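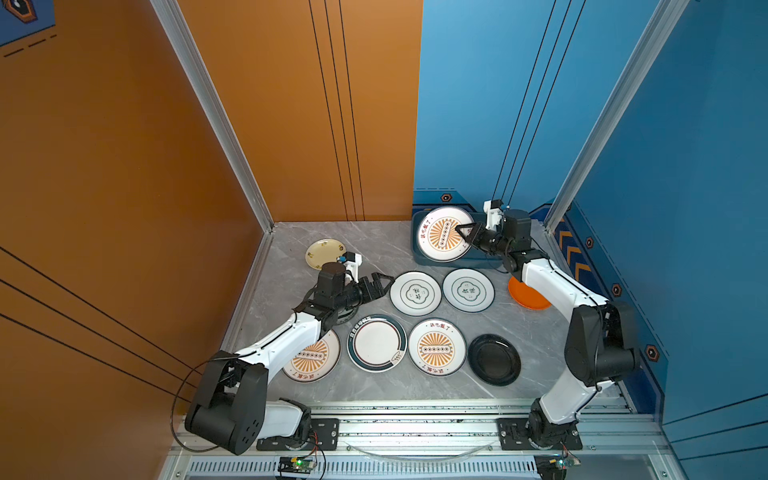 Item 3: mixed plates on the marble-patterned tabletop, with the dark teal bin at the back.

TABLEWARE STOCK MEETING
Binembridge Dining Services, Indstead site
Minutes, Apr 11, 2024
Present: kitchen, dishroom, stores, purchasing. Apologies: Treltetport site.

1. Minutes of the January meeting
Accepted with one correction. Under item 5, "soup plates" should read "side plates."

2. Stock level
Stores reported 397 round plates on the shelf list, all patterns combined. Bowls and cups are listed separately and were not reviewed. The list does not show pattern, so stores cannot tell from it how many plates of one kind are available for a table setting. Purchasing asked for a pattern column before any reorder is placed. Agreed.

3. Sorting by pattern
Patterns now in use include white with a dark green rim and green emblem, white with an orange sunburst in the center, pale yellow with small motifs around the border, and plain orange. Dishroom noted that the sunburst plate has a thin dark rim and can be taken for the green-rimmed one when only the edge is showing in a stack. Plates are to be checked by the center print.
The emblem may sit at any angle when plates are laid out. Kitchen asked whether it should be lined up before stacking. Not required.
Pale yellow plates will be recorded as their own line and not under "white, other."

4. Bins
The rectangular bins with rounded corners stay in use for moving plates between dishroom and stores. Limit is 24 plates per bin, one pattern per bin where stock allows. Mixed bins are to carry a tag on the short side. Plates should be lowered in by the rim and not dropped from the edge.
Stores has 6 bins without tag holders. Holders to be ordered from Pitkänen with the next shelf liner order.

5. Chips and worn print
Dishroom will pull any plate with a chip at the rim, whatever the size. Worn print alone is not grounds for removal. Purchasing dissented on the plates with Chinese characters, on the grounds that partly worn characters look careless at the front tables. Left open.

6. Treltetport transfer
Treltetport has asked for 2 bins of green-rimmed plates. Deferred until the pattern column is filled in.

Actions
Stores: add pattern column to shelf list.
Stores: order tag holders.
Dishroom: post the pattern names at the sorting table.
Purchasing: bring a written proposal on worn print.
Kitchen: confirm to Treltetport that the request is on hold.

Next meeting: to be set by stores once the list is updated.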